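Home | Desk & Paper | Kitchen | Closets | Archive

Sorting Pencils Into a Small Storage Box

2022-09-09
By Romana Sýkora

Pencils are easy to store badly. They go in a cup, the cup fills up, and after a few months half of them are too short to reach and the rest are too dull to use. A small box on the table works better for me, as long as the pencils are sorted before they go in. Clear a flat surface first and lay them out where you can see them.
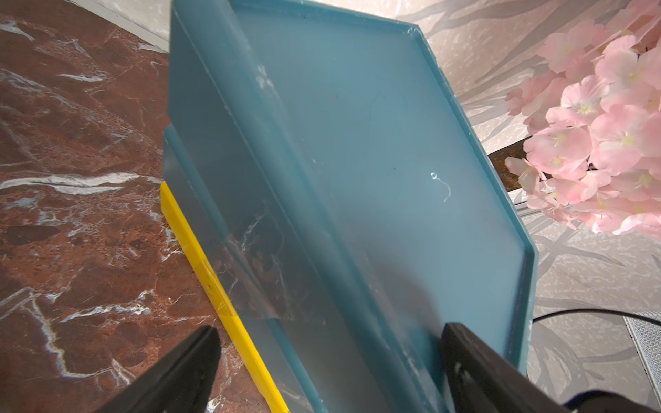
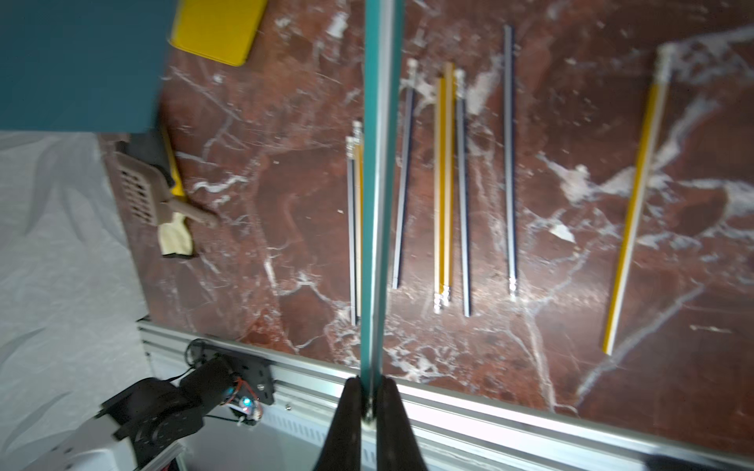
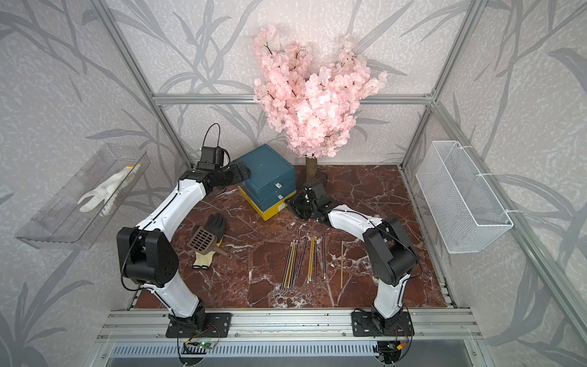 Step 1. Empty everything out

Take out every pencil you own, including the ones in coat pockets and kitchen drawers. Pens, clips and rulers go to one side for now. If you try to sort while things are still in the container you will only ever deal with the top layer.

Lay the pencils in the same direction, erasers away from you. On a hard table they roll, so put a folded dish towel along the near edge if the top isn't level. Leave a little space between them. You want to be able to pick up one without disturbing the next.

Step 2. Check each one

Look at the eraser first. If it is hard and shiny, rub it a few times on a nail file or a bit of fine sandpaper. Often there is good rubber underneath. If it still smears on paper, the pencil is fine but you will need a separate eraser.

Then the point. Sharpen any pencil that needs it now, over a sheet of newspaper. If the lead keeps falling out in pieces it is broken inside the wood, usually from being dropped, and you can sharpen past one break but there may be others. I give a pencil 3 tries and then throw it out.

Anything shorter than your palm is wide goes in a stub pile. Svatopluk Malý, who used to write the desk column here, kept his stubs for marking boards in the garage and got through most of them by November. Mine go in the recipe drawer.

Step 3. Make your groups

Two groups are enough for most homes: the pencils you write with and everything else. I have tried sorting by hardness, by color and by brand, and I never kept any of it up. If you draw, you may want the soft ones apart from the hard ones. A rubber band is good enough for that - no need to buy dividers.

Step 4. Clean the box

Storage boxes collect graphite dust in the corners, and it gets on everything. Wipe the inside with a damp cloth and one drop of dish soap, then go over it again with plain water. For the corners use a cotton swab. Don't use scouring powder on clear or frosted plastic. It leaves fine scratches that hold dirt afterward.

Let it dry fully with the lid off or the drawers pulled out. Leave it overnight if you can. Damp wood swells a little and the paint on cheaper pencils can stick.

Step 5. Fill it

Measure the longest pencil before you start. A new one is longer than people expect, and a lot of small boxes won't take it flat. If yours doesn't fit straight, try it corner to corner. If that fails, keep the new pencils in their packet until you need them and use the box for the rest.

Lay them flat, points all the same way. Stop when the bottom is covered in 2 layers. More than that and you are back to digging. Put the sharpener and the eraser in a different section so the shavings stay away from the clean pencils.

Step 6. Label it

A scrap of white tape on the front is plenty. Write on it before you stick it down, and press the edges with a fingernail. Fold one corner under if you think you will want to change it later.

Once filled, the box should stay where the pencils get used. Mine was in a hall closet for a year and all the pencils ended up back in the cup.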